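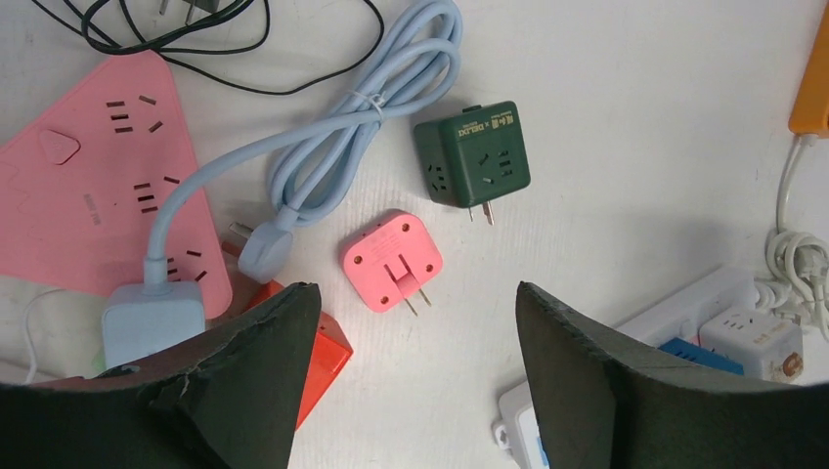 The colored ones, with the small pink plug adapter in the middle and the green DELIXI cube above and to the right of it.

Thread: Sorting power strips and adapters – keep, label or give away?
Board: Home Organizing > Cables and Chargers

zshao_home
Hello all. My name is Zixuan Shao and I moved into a smaller apartment in April. I finally took out all our power strips and adapters and put them on the white table. I did not know we had so many colors. My plan is to sort them into one drawer and one box, and the box will go to the exchange shelf in our building, Felesier Court.

My first idea is to sort by shape: long strips, triangle strip, cubes, small plugs. My wife wants to sort by room. What do you do at home?

mapleporch
Your wife is right. If you sort by shape, you still have to think where each thing goes when you need it. In my house every room has a bag with its name, and the bag holds the strip and the adapters for that room. I bought cloth bags from Trutico and they are fine, but any bag will do.

oldfuse8
I disagree with mapleporch. Rooms change. I moved my desk two times last year and the "office" bag became nonsense. Sort by cord length. You always know how far the outlet is from the lamp, and you never care which room the strip used to live in.

mapleporch
Cord length is good if you measure. Most people do not measure.

oldfuse8
Then they should measure. It takes 16 minutes for a whole drawer, I did it with a tape and a notebook.

zshao_home
Thank you both. I like the length idea, but many of my cords are coiled and I don't want to open every coil. The light blue one has a nice little white twist tie and I would like to leave it so.

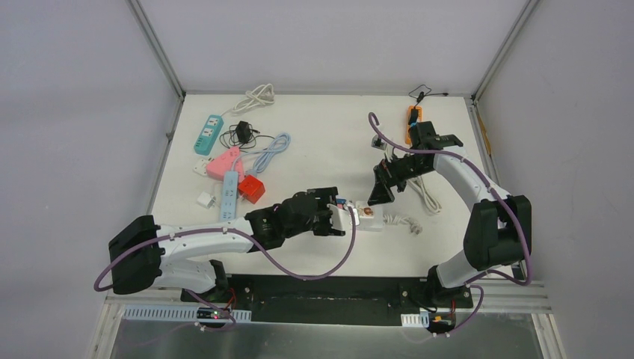
Is it okay to store a power strip with the cord wound tightly around it?
It is better to make a loose coil next to the strip and tie it softly. A tight wrap bends the cord hard where it enters the body, and this is the place where the cord usually gets weak first.

liang_drawer
I come from the Liang storage board, so maybe I am too strict. My rule is that a strip in the drawer lies flat with the sockets up, and its own coil lies at the end of it. Small plug adapters go in a separate tray. If you mix them with the cords they sink to the bottom and you buy new ones.

Also please check each item before you give it away. Look for brown marks near the slots and for a loose plug. I would not give away anything I would not use next to my own bed.

kettle_and_toast
One question from me, do you connect the cube adapters on top of a strip? My sister does this because the big chargers do not fit side by side. I find it ugly, and also she forgets how many things are connected in the end.

zshao_home
I tried one cube on the white strip, only to see how it sits. It hides the yellow socket, but I have a weakness for the tiger. 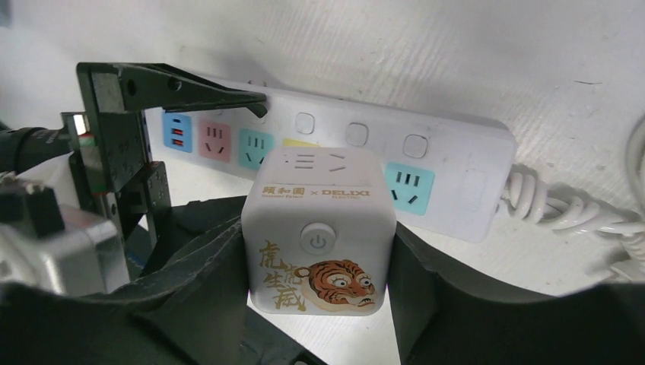
White strip with the tiger cube on it. The gold and black letters on the cube say Summer Palace × DELIXI, the first part in Chinese.

oldfuse8
Pretty cube, bad habit. Put it directly in the wall outlet. Adding adapters on top of a strip makes it easy to go over the rating without noticing.

kettle_and_toast
I am now jealous of the tiger, but I agree with oldfuse8.

mapleporch
For a lamp and a phone I would not worry so much. Just read the number on the back of the strip and add up what you connect. A heater is another story. A heater goes to the wall, always.

oldfuse8
The number on the back is for the whole strip, yes. People read it as if it was for each socket. We will not agree on this, mapleporch, and it is fine.

zshao_home
Update, 2023-10-24. I made a compromise. The drawer is by room, as my wife wanted, and each strip has a paper label with the cord length, as oldfuse8 wanted – I did open the coils after all, except the light blue one. The tiger cube will go to the wall outlet near the bookcase. For the labels I used the Stomotus paper tape, which comes off without glue marks.

liang_drawer
Did you make a tray for the small plugs?

zshao_home
Not yet. They are in a soup bowl.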